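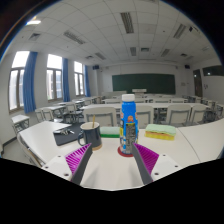
Attachment 1 — demo table in the classroom, blue bottle on the dark red coaster.

Ticket 546
Subject: Grey film left on white tabletops after cleaning
Category: Furniture and surfaces
Room: Classroom, Adamczyk building
Opened by: Valtteri Tikkanen
Status: Closed

Problem as reported

The white tabletops in this room dry with a dull grey film on them. It can't be seen well from straight above. It shows when you stand at the door and look across the rows with the lights on. A finger dragged through it leaves a clean line. Pencil also smears on it, and two evening groups have complained that their paper picks up marks.

The room was cleaned with the product in the blue bottle, the one with the white screw cap. The product was changed in April. Before that we used Brulline tablets in a bucket and did not have the film, or did not notice it.

Tables were wiped with the sponges from the cleaning cupboard, both types. 

Reply from Funditz facilities desk, 9:40

Thanks for the report. Please confirm the following:
How much product goes in the bucket, and how much water.
Whether the tables are rinsed after wiping.
Whether the sponges are shared with another room.
Whether the film comes back on a table that has been wiped with plain water only.

Please don't use anything abrasive on the tops until we know if this is residue or wear. Wear can't be fixed with cleaning and would go to Flasuvari as a furniture claim.

Reply from Valtteri Tikkanen, 11:15

Amount: one capful was the instruction taped inside the cupboard door. I measured what people really pour and it was closer to 200 ml in a 6 liter bucket. The cap is small and I think everyone gave up on it.

Rinse: no. The old tablets did not need it.

Sponges: yes, shared with the art room. They are rinsed under the tap and put back on the shelf.

Plain water test: done on the front table, left half only. One pass with warm water and a new sponge, then a dry cloth. The left half came up clear and the right half stayed dull. The rinse water was cloudy.

Reply from Funditz facilities desk, 1:30

That sounds like residue and not wear. 200 ml is far too much for that bucket. Please try this on the front table before doing the rows:

Step 1. Clear the table completely, coaster and folder included.
Step 2. Wipe with warm water only, new sponge. Change the water when it clouds.
Step 3. Dry with a cloth straight away. Don't let it air dry.
Step 4. Mix a fresh bucket with one capful and wipe the right half only.
Step 5. Dry the right half and compare the two from the door.

Send a picture of the bottle too, please. We have more than one blue bottle in the stock list and would like to be sure which one went to your building.
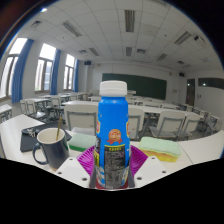

Attachment 2 — the bottle from the front, with the round orange and red emblem and the black text panel.

Reply from Valtteri Tikkanen, 3:05

The text on the black panel is very small and did not come out in the photo. Tell me if you need it typed out.

Results from the front table:
Steps 1 to 3 took three changes of water. The third was nearly clear.
After step 4 I could see no difference between the halves from the door. No drag line with a finger on either one.
Pencil test on both halves — no smear.

I then tried a used sponge from the shelf, with plain water and no product. It left a faint film. So part of this is coming out of the old sponges and it would have come back whatever was in the bucket.

Reply from Funditz facilities desk, 4:20

Bottle identified, thanks, no need to type it out. It is the correct product for tabletops. The old sponges should be thrown out. We are sending 300 new ones for the whole building, so please keep a separate set for this room and don't lend them to the art room.

The taped instruction will be replaced with a larger one and a measuring cup will be left in the bucket. Flasuvari has not been contacted, as there is no furniture fault.

Final note from Valtteri Tikkanen

All rows done with warm water and dried by hand. It took two of us most of a morning. The chairs were not affected, only the tops. The back row needed a second pass along the window side, where the film was thickest.

One table near the door still has a dull patch the size of a saucer. Water does nothing to it and it feels rough, so I think it is glue. I will open a separate ticket for that one.

Fine to close this.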